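[Lista Cine en Casa] Re: ¿Vale la pena la edición restaurada de "Cimville"?

Fecha: 13/10/2021

Hola a todos: 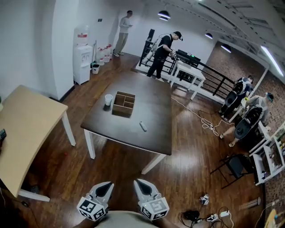 La mesa oscura, con la cajita de madera de cuatro compartimentos.

Contesto por partes, que el mensaje de ayer traía varias preguntas y no quiero dejarme ninguna.

> Estoy pensando en comprar la edición de "Cimville" que ha
> sacado Dellen, pero en casa ya tengo el DVD antiguo y no sé si se
> nota tanto la diferencia. ¿Alguien la ha visto entera? ¿Los
> subtítulos en español están bien? Y otra cosa, ¿el libreto es
> un libreto de verdad o cuatro hojas grapadas?

¡Yo la he visto entera y dos veces! Me llegó la semana pasada y esa misma noche me la puse, aunque al día siguiente madrugaba. La diferencia con el DVD es enorme, sobre todo en las escenas nocturnas del puerto. En la copia vieja aquello era una mancha gris donde se oían voces, y ahora se distinguen las caras, la niebla y hasta el letrero del bar donde ella canta al principio. El grano lo han respetado, cosa que agradezco muchísimo, porque la última restauración que compré (no diré cuál, que luego se enfada media lista) dejaba a los actores como muñecos de cera.

El sonido me convence menos. Viene la pista mono original y una mezcla nueva en 5.1 que a mí me parece un poco hueca, con la orquesta muy lejos y los pasos demasiado cerca. Probad las dos, pero yo me quedo con la mono sin pensarlo. En la canción del tranvía - la que todos tarareamos - la mezcla nueva se come los coros.

Los subtítulos en español, bien en general. He visto un par de frases traducidas muy al pie de la letra y en el segundo acto hay un tramo en que van un pelín adelantados, nada grave. Lo que sí me fastidió es que las canciones solo salen subtituladas si eliges la pista "completa" en el menú, y el menú es un laberinto. Los extras no llevan subtítulos en español, solo en inglés.

Y el libreto: ¡es un libreto de verdad! 30 páginas en papel bueno, con fotos del rodaje que yo no conocía y un texto bastante largo sobre cómo se perdieron los negativos del final. Además trae 3 postales con los carteles de la época. La mía es la copia numerada 371, que no sirve para nada pero me hace ilusión.

De los extras, el mejor es el documental sobre los decorados. El audiocomentario lo dejé a la media hora, mucho silencio y mucho "aquí vemos que ella entra". También está el tráiler original, bastante machacado el pobre.

Si dudáis por el precio, en Skikotance la tenían más barata que en la tienda de la propia Dellen, aunque con los gastos de envío se queda casi igual. Mirad bien que ponga zona B, que hay una edición americana con la misma portada.

Ah, y para los que preguntabais por "Heiskanen": en la hojita que viene dentro de la caja la anuncian para febrero, también restaurada. No pone nada de extras ni de idiomas. Yo esa no la reservo hasta saber si trae el montaje largo, que con el corto ya me pillaron una vez.

¿Alguien ha comparado la mezcla nueva con auriculares? A lo mejor son mis altavoces, que ya tienen sus años.

Un abrazo y buen cine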